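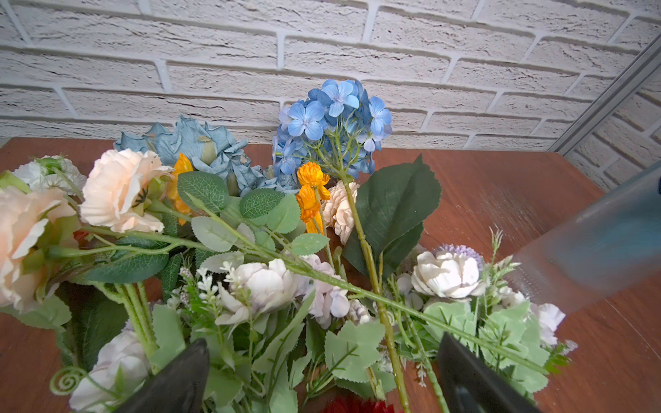 Slide 4. Artificial flower heap, wrist view, both fingers at the lower edge.

Print this page | E-mail this page

Speaker notes - Limow picking cell, Rurncombe site

Leave the slide up. Point to the long stems crossing in the middle of the heap. The fault starts with stems like these.

Task: pick one stem, lift, place in tray. The planner picks a grasp point from the bloom colour and assumes the stem below it is free.

The fault: in a batch of 76 picks, eight ended in a protective stop. Seven of the eight were on crossed stems. The lift pulled a second stem, the side load went over the limit and the arm halted with the fingers closed.

Safety matter: on reset, the old program opened the fingers at full speed. A stem under tension can spring back towards the operator's face. No injury. Logged as a near miss.

Changes:
- slow open after any stop
- short test lift before the full lift
- eye protection inside the marked line

Still open: leaves hide the stem from the wrist camera. The eighth stop has no cause on file - say so if asked.

Next slide: force trace.

Related items
Bermúdez gripper: pad wear notes
Grirnport cell: reset procedure, November revision
Near miss reporting form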